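Writing a death notice: speaker notes, Wednesday session, Rellbridge library

Slide 1. Welcome. Session runs 60 minutes, questions in the last 20. Handouts are by the door. Bathrooms down the hall on the left.

Slide 2. Why families end up doing this themselves. The funeral home will usually offer a form. The form gives you name, dates, service. It won't give you the job at the feed mill or the bowling league. Ask who has written one before. Wait for hands.

Slide 3. Before you write. Sit down with whatever is in the house: letters, old programs, address book, the small things in drawers. Write down dates as you find them. Check the birth year against a document. Families disagree on this more than you'd expect. 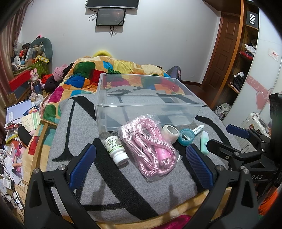 Clear box and a bagged rope, pink and white, on the bed.

Slide 4. Order. Full name, age, town, date of death. Then birth, parents, school, work, marriage. Then survivors, then those who died earlier. Service details last. Read the Tetteh notice aloud, first paragraph only. Point out that the maiden name is in the first line, so old classmates can find it.

Slide 5. Survivors. This is where the phone calls come from. List by generation. Decide early on about former spouses and stepchildren, and have one person make the final call. Spell every name back to its owner. Pause here, people will want to tell stories. Five minutes at most. 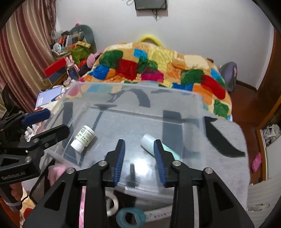 Slide 6. Cost. The Tosdale paper charges by the line, and a photo is extra. Ask for the price before you send the text. A short version in print and a long one on the funeral home's site is fine. Weekend deadlines are early, so call first.

Slide 7. Privacy. Leave out the street address and the mother's maiden name if there is any worry about fraud. Birth year alone is enough.

Slide 8. Exercise. Use the Ladura fact sheet. Write the first two sentences. Read a few out if people are willing.

Questions. Collect pens.

Contact: Rellbridge library, Room 801 | Copyright Rellbridge library | Back to top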